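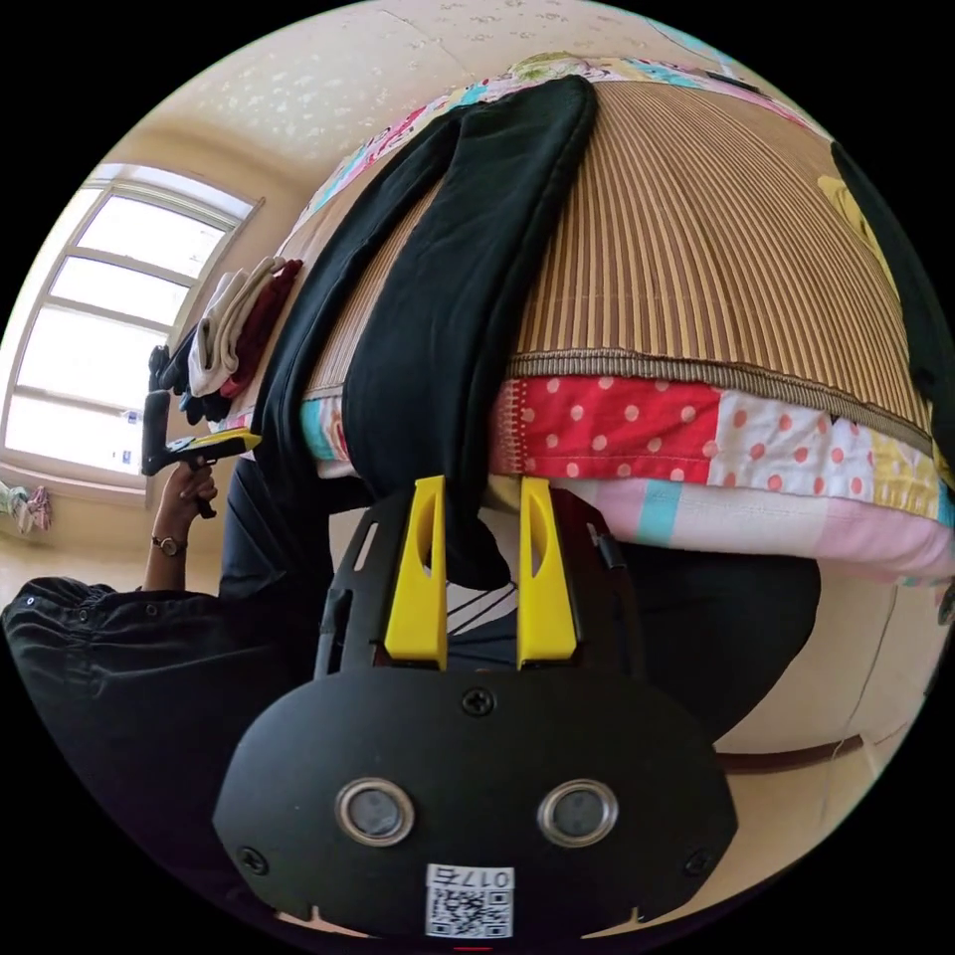 Laundry as data: yellow gripper fingers take hold of a black cloth over the edge of a bed, while a second gripper points toward the folded pile.

Home News Features Machines Opinion Subscribe

The long road to a folded shirt

September 14, 2024
4 min read

Bonifacio Cantero has heard the pitch often enough to recite it. Robots will learn housework the way chatbots learned to write, by swallowing an enormous pile of examples. The trouble is that the pile doesn't exist yet, so people are being paid to make it, one pair of socks at a time.

Cantero coordinates home sessions for Wokus, a small outfit that records chores and sells the recordings to companies building household machines. His collectors work in ordinary bedrooms and kitchens with grippers held in the hand, each with its own camera. A session runs 80 minutes and is meant to yield 32 usable clips. Folding is the job most buyers ask for.

I went in January expecting to be impressed, and in one respect I was. The hand-held tools are cheap next to a robot arm, and they go where people live. A patchwork quilt under a striped mat is a much harder backdrop than a grey lab bench, and black fabric gives a camera very little to work with. If you want a machine that copes with real homes, you could do worse than start in one.

But watch someone fold with a gripper for a while and the doubts pile up faster than the clothes. A person folding a shirt feels the weight of it, smooths a sleeve with a palm, shakes out a crease. Two stiff fingers can pinch and drag. So the collector invents a new way of folding to suit the tool, and that is what gets recorded. Whether it's a skill worth copying is a question I put to Cantero.

"It's the way the robot will have to do it," he said. "It hasn't got palms either."

Fair enough. I'm less persuaded by the arithmetic. Veltia, which buys from Wokus and trains the software, told me its model gets better with every batch. It wouldn't tell me how much better, or on whose laundry. Its demonstration used 2 towels, both square and both pale. I asked to see it try a pair of trousers and was shown a graph.

Antoniadis, a rival supplier, says variety matters more than volume and sends its collectors to a new address each time. Zatov says the opposite and keeps going back to the same flats. Both have customers. Neither has published a result that would settle the argument, and I suspect the customers don't know which of them to believe.

Meanwhile the work has its own rules. Collectors start again if they drop a garment, although Cantero admits the drops may be the useful part. A robot that has only seen tidy folds has no idea what to do with a shirt on the floor. Wokus now keeps some of the failures in a separate folder. Veltia hasn't asked for it.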